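Two-arm cell keeps closing on nothing and the log says "grasp OK"

Board: Small Automation > Faults and Near Misses

kersh_bench
Joined July
Long post, sorry. I look after a two-arm cell that handles potted artificial flowers for a gift packing job. Pots are white ceramic, some of them wrapped in pink tissue, and they sit on a tray on top of patterned paper. The controller is a Kershaw and the grasp checking is done by an add-on called Josurard, which was sold to us as the thing that would stop exactly what I am about to describe.

At 2:40 in the afternoon the right arm closed, lifted, moved over to the drop spot and opened. Log says grasp OK, transfer OK, place OK. There was no pot in the gripper. The pot was still standing where it started, with a handful of tissue pulled up off one side. Josurard gave the lift a score of 600, and our pass mark is 537. So by its own math this was a comfortable success.

I went back through the run history and there are 1207 cycles marked good since we installed it. I have no idea now how many of those were real, and I don't much like signing my name under them.

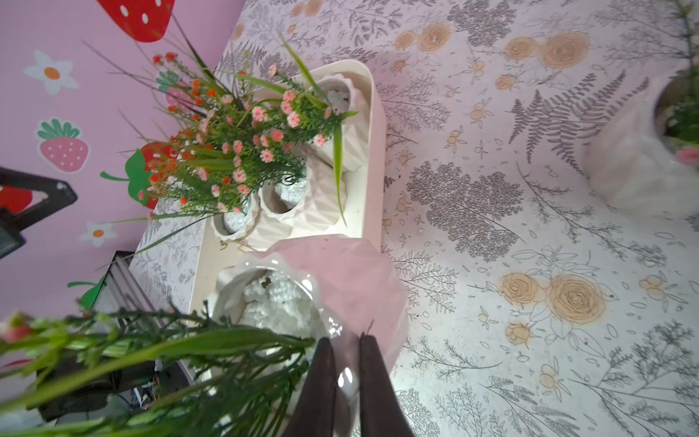

The vendor's reply was that wrapped items are "within the supported range" and that I should retrain on my own pots. I asked how many examples. They said it depends. I asked what it depends on and got a link to a webinar.

Has anybody had a grasp checker they would trust with a soft wrap over a hard object?

flerkum_dan
What is it really measuring? If it's finger position only, then tissue bunched up between the fingers could stop them short of fully closed and it will call that a hold. I had the same trouble with plastic bags. No amount of retraining fixes a sensor that can't tell the difference.

kersh_bench
Finger position and motor current, plus the wrist camera. The camera part is what we paid extra for.

pallet_jackie
I'm going to disagree with the mood here a little. You have a score of 600 against a pass mark of 537. Who picked 537? If it was you, then raise it and see what drops out. People buy these tools, leave the default alone, and then come on here to say the tool lied.

kersh_bench
It's the default. The manual says in bold type not to change it without a service visit. I would have been happy to fiddle with it.

pallet_jackie
OK, that's a bad manual. I still think you could have tested it with an empty gripper on day one. Run it with no part, see if it passes. Takes five minutes.

kersh_bench
We did. Empty gripper fails every time, the way it should. Empty gripper with tissue in it is a different animal and I didn't think to try that. Fair hit.

L_Ackroyd
Lorraine Ackroyd here, I used to do acceptance testing and now mostly argue with people about it. I would not spend another hour on the score. A single number that mixes current, position and a camera guess can't be checked by the person standing at the machine. Pull the three apart and log them separately. My bet is the camera part was saying "pot" because there was a pot in view, which was true, and it had nothing to do with what was between the fingers.

Also look at what is near the pots. When they stand close together the wraps overlap, and now you can be pulling on pot A while you think you have pot B. 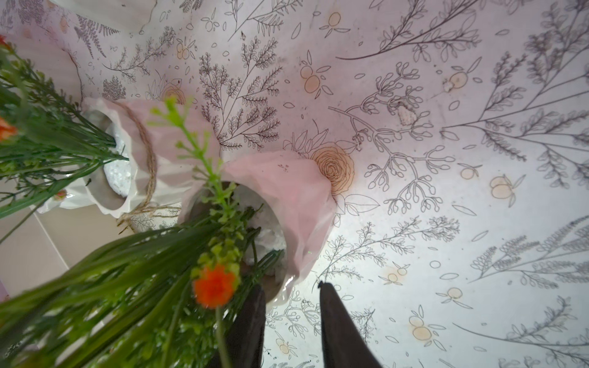
The other thing I'd want to know is where the second arm was. A false "grasp OK" on one arm is a nuisance. With two arms over one tray, the left one may be waiting on that signal before it comes in. If the software believes the space is clear because a pot has been carried off, and the pot is still there, you have a collision coming and it will be ceramic.

flerkum_dan
This. Forget the lost cycles.

kersh_bench
You're right and it has been bothering me. The left arm does wait on the right arm's "place OK". On that run the left one was headed for a different pot so nothing touched. We got lucky. I've put a hold in so the arms take turns and a person presses a button between moves. It's nearly useless for output, but I can sleep.

nakivdale_tom
Devil's advocate. We run the same Josurard package at Nakivdale on wooden blocks and it has been fine. I think you're blaming the checker for a part that should never have been given to a two-finger gripper. Tissue, twine, foam pellets, stems sticking out all over. Use a cup or a fork under the rim and the problem goes away.

L_Ackroyd
"It works on blocks" is what every one of these vendors says. A tape measure works on blocks.

nakivdale_tom
It's a fair point about the part though. You can't buy your way out of a bad grip.

L_Ackroyd
Agreed on the grip. But a checker has one job, and that job only matters on the days when the grip is bad.

pallet_jackie
Can you post the whole cell? I'd like to see how much room the arms have before I say anything else dumb.

kersh_bench
Sure. Strawberry walls were here before me and I've stopped seeing them. 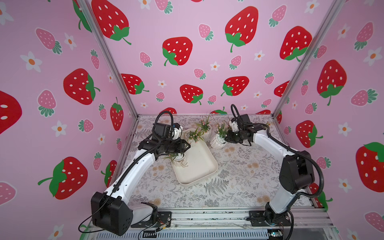 Both arms over the table, left gripper just above one pot, right gripper above another.

pallet_jackie
Thanks. That's tighter than I had in my head. I take back about half of what I said. I would also watch the cables that loop up over the wrists. With both arms working toward the middle like that, I'd want to know how close those loops can get to each other at the worst spot in the program.

flerkum_dan
Same thought. And there's what looks like twine or dried stems in the tray by the left pot. Whatever it is, a finger could pick it up and you're back to "something is between the fingers, must be a pot".

kersh_bench
I'll clear the tray and try it both ways. Plan for now:

Log current, position and camera separately, if the vendor lets me.
Twenty runs on purpose with only tissue in the fingers.
Put the scale back under the drop spot. We had one there before and took it out when Josurard went in.

nakivdale_tom
You had a scale and you took it out?

kersh_bench
The sales guy said it was redundant.

L_Ackroyd
Put the scale back first. Then do the other two. And have the left arm wait on the scale, not on "place OK", before you even think about taking that button out.

kersh_bench
Will do. Vendor has now offered me a service visit to look at the pass mark. They want to bill for it. I'll post the separated logs when I have them.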